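About Rerura

Rerura is a household skills school. We teach the routine work of keeping a home in order: tidying, folding, sorting, storing, washing by hand and packing. Courses are taken by people who will do this work for pay, by people moving into a first home, and by staff sent to us by cleaning and relocation firms. Instruction is practical. There is one classroom with desks and it is used on the first morning of each course and for the written record at the end.

The school was founded in 1998 by Sille Ravn, who had trained housekeeping staff for hotels and found that very little of that training carried over to private homes. A hotel room has a fixed layout and a fixed inventory. A home has neither. The first courses were held in rented apartments between tenancies, which meant the furniture changed every few months and a lot of teaching time went into carrying it. The school moved to a permanent building later, and the open practice room followed once the partition walls on that floor had been removed.

The practice room

The practice room is a single undivided space with white walls. Living, kitchen and storage areas are set out in it as furniture groups without walls between them. Instructors can see all stations from any point, and a group working at the sofa can watch a group working at the sink. Furniture is domestic in type and size. We do not use training mock-ups.

The kitchen area includes a white cabinet with a sink-like top and a small faucet. Slim shelving stands against the wall near it. Chairs are treated as storage problems as much as seats, given what tends to get left on them in an actual house, and the dark gray chair is set with clothing at the start of several exercises.

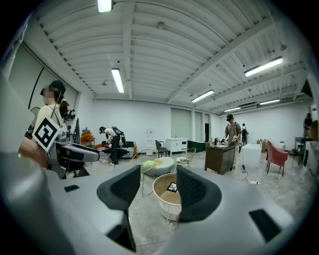

Station layouts are changed between courses, and the distances between stations are changed with them. A trainee who learns that the bin is always two steps from the sofa has learned the room and will have to start over in the next one. Layout sheets are kept in the office and are numbered by course. The current set has 68 layouts. Retired layouts are kept for reference but are not assigned.

Lighting is overhead and even. Earlier we taught partly by daylight, and the assessment of whites and pale colors came out differently in December than in summer. Overhead lighting fixed most of this. Stain identification is still taught at the window as a separate unit.

Course structure

The basic course is 133 hours. The extended course is 196 hours and adds laundry, packing for relocation, and a placement with a partner household. Both begin with the same four units.

Unit one is clearing. Items are removed from seats, tables and floor and placed in a holding container without being sorted. Trainees generally want to sort while clearing and are asked not to. The two operations have different speeds and mixing them slows both.

Unit two is sorting. The contents of the holding container are divided by destination, meaning the place in the home where each item will be put. Sorting by type (all paper, all fabric) is taught as a secondary method for households where destinations have not been agreed.

Unit three is soft furnishing. This covers throws, blankets, cushions and removable covers. A blanket left on a sofa is folded in thirds lengthwise and then to the depth of the seat. Patterned upholstery is used for part of this unit. Stripes show a crooked fold line at once and give the trainee something to align to, while a plain cover hides small errors until the whole sofa is viewed from across the room. Stacks of folded items are built with the folded edge facing out and are limited in height by what one person can lift without looking over the top.

Unit four is floor-level work. Basins, bins and low containers are moved, filled, emptied and returned. Posture is assessed here more closely than in any other unit – most complaints of back pain reported by working housekeepers trace to repeated bending at low furniture, and correction is much easier in the first week than later.

Containers

Clear storage bins are used as holding containers throughout the basic course. The contents can be checked without opening the bin and without asking the person who filled it. Opaque bins are introduced in the extended course along with labeling.

White round basins are used for hand washing practice and for carrying small kitchen items. They are wide and shallow. A deep bucket holds more but items at the bottom are stacked under the weight of the rest, and cups chip. Small cups are carried inside the basin and not balanced on the rim during transport. The rim may be used as a resting point only while the basin is stationary.

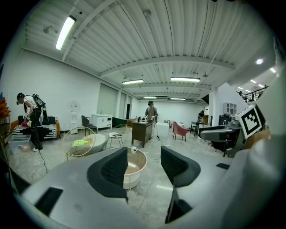
The practice room, with a round white basin on the floor and a small cup on its rim and a clear storage bin beside the striped sofa.

Containers are inspected at the end of each course. Cracked or clouded bins are withdrawn from teaching and go to the store. We buy replacements in the same sizes so that written procedures and fill levels stay valid.

Teaching staff

Sille Ravn remains head of the school and teaches the sorting unit. Other instructors are recruited from working housekeepers and relocation packers, and each spends one full course as an assistant before teaching alone. Instructors work from a shared procedure manual. Departures from the manual are permitted in the room but must be written up, and a departure that has been written up by three instructors is reviewed for inclusion.

The manual gives a standard sequence, a permitted alternative where one exists, and a list of common faults. It does not give reasons. These are covered by the instructor at the station.

Partners

Palo is a relocation packing firm and has sent its new employees to the extended course for several years. The packing unit was drafted with its crew leads and is revised with them. Grímsdóttir supplies linens and throws for the soft furnishing unit, including seconds with uneven hems, which we request. Nomo is our own procedure notation, a short set of symbols for recording what was moved, from where, and to where. It was developed for the layout sheets and is now taught in the classroom on the first morning. Partner firms may use it without charge.

Assessment

Trainees are assessed at the end of the course on an unfamiliar layout. The station is set by an instructor who did not teach the group. The trainee is given the layout sheet, a holding container and the household notes, and works alone. Marks are given for completeness, order of operations, handling and final condition. Time is recorded but carries no marks in the basic course. In the extended course it carries a small share.

A trainee who does not pass may repeat the assessment once without repeating the course. The second attempt uses a different layout.

Visits and enrollment

Employers and prospective trainees can visit the practice room while a course is running. Visitors stay outside the marked station areas and do not handle set items, as a moved item invalidates the layout for that session. Flat shoes are required. Bags are left at the office.

Enrollment for the basic course is open throughout the year. The extended course has fixed start dates, available from the office on request. Applicants with documented work experience may ask to enter the extended course at unit three after a short practical check.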